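Removing a splinter you can't see??
Hobbies > Woodworking > Shop Talk

tmridha
Got a sliver of oak in my thumb yesterday, cant see it, can definitely feel it. Sanded the board to 460 and still got one. Tips?

esben_n
Warm water and salt, 12 minutes. Then tweezers. Don't dig.

jkasten
Disagree on soaking. Swells the wood, then it crumbles on you. Dry skin, needle, good light.

esben_n
Swells the skin too – thats the point. Been doing it 22 years.

tmridha
Tried squeezing first. Bad idea? Thumb's sore now.
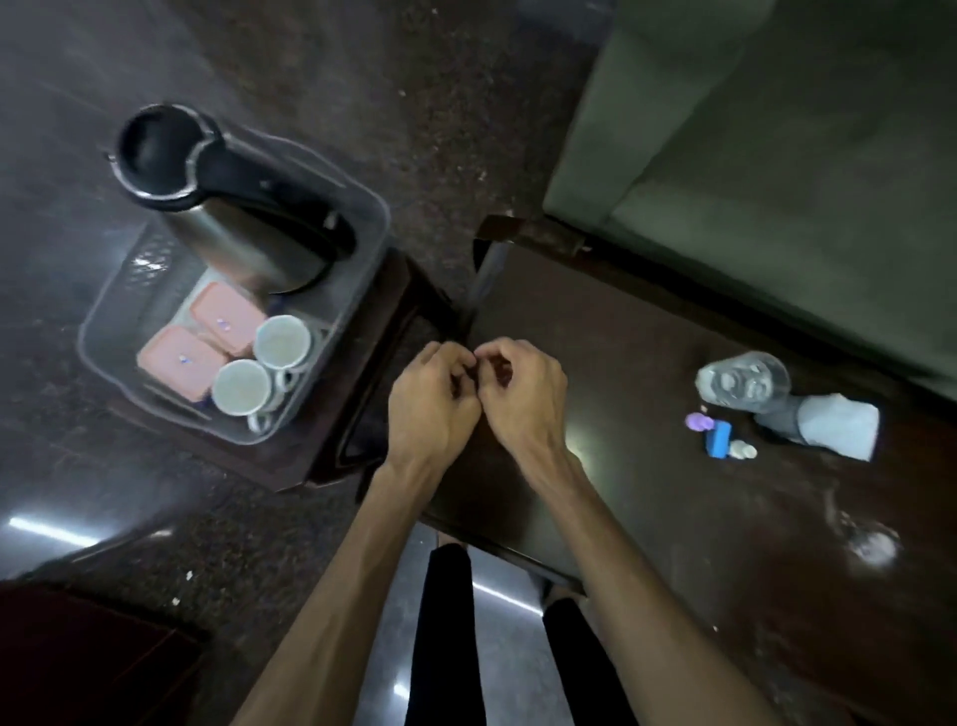 Reply #6
inger_a
Yes, bad idea, squeezing can snap it or push it deeper. Clean the needle with alcohol first. If it gets red and hot or you see pus, go to a doctor. And check your tetanus shot.

jkasten
What Inger said. Still no soaking.

steinarb
White glue. Spread it on, let it dry, peel. Works on the shallow ones.

esben_n
Glue never worked for me once. Not on oak.

tmridha
ok trying the soak tonight, sorry Joscha. Needle after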